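Steam, Starch and the Second Day: How Bread Goes Stale

Most people describe stale bread as dry. Measured on a scale, a roll that has turned firm in a closed bag may weigh almost the same as it did when it went in. Firming and drying are separate processes, and they respond to different treatment.

Wheat starch sits in the dough as small granules. In the oven the granules take up water, swell and lose their internal order, a change known as gelatinization. As the bread cools, the starch chains begin to line up again. The straight chains, amylose, set within hours and give a fresh loaf enough structure to be sliced. The branched chains, amylopectin, recrystallize over several days. That slower change accounts for most of the firmness a person notices on the second and third day.

Water also moves. The crumb of a fresh roll holds far more of it than the crust does, and the two drift toward balance. The crust takes up moisture and turns leathery while the crumb gives it up. A sealed bag speeds the softening of the crust by trapping vapor that would otherwise leave.

The effect of temperature

Amylopectin recrystallizes faster at refrigerator temperature than at room temperature. Freezing, once complete, nearly stops it. The damage is done on the way down and on the way back up, so small pieces that pass through the cold zone quickly come out better than a whole loaf.

The bakery at Drommont, which supplies 22 shops from one production floor, rebuilt its schedule on this point. Rolls used to be held overnight in a chilled room at the dispatch end. They are now cooled on open racks, bagged, and either shipped or blast frozen. Returns marked "hard" fell over the following season, although the bakery changed its flour supplier in the same period and does not credit the schedule alone.

What enrichment does

Fat, sugar, egg and milk all slow firming to some degree. Fat interferes with contact between starch and protein. Sugar holds water and competes with the starch for it. A plain lean roll is at its best for less than a day; an egg and butter roll can stay acceptable for three.

Reheating reverses part of the change. Amylopectin crystals melt at about 140 degrees Fahrenheit, well within reach of a home oven. A whole roll needs 5 or 6 minutes at a moderate setting, with the surface lightly misted if the crust has gone hard. The gain is temporary, and a reheated roll firms again faster than a fresh one. Serve it as soon as it can be handled, from a bowl or a basket with room for air to move. 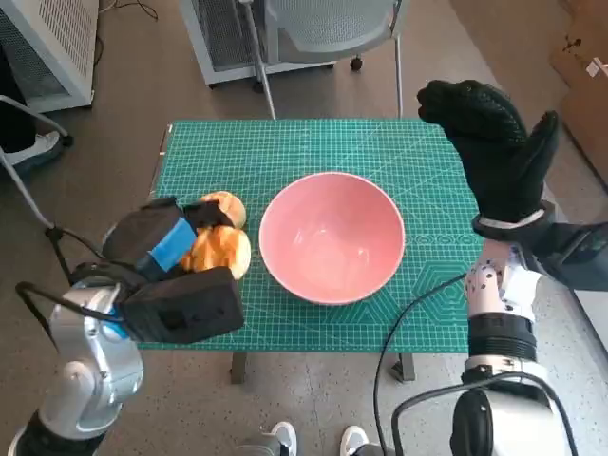

Storage at home

Keep bread for the same day in paper, cut side down. Keep bread for the next day in a closed bag at room temperature. Anything beyond that should be frozen in portions, with as much air pressed out of the bag as possible. In humid weather, and August is the usual trouble month, mold will often arrive before serious firming does, and the freezer is the better choice from the start.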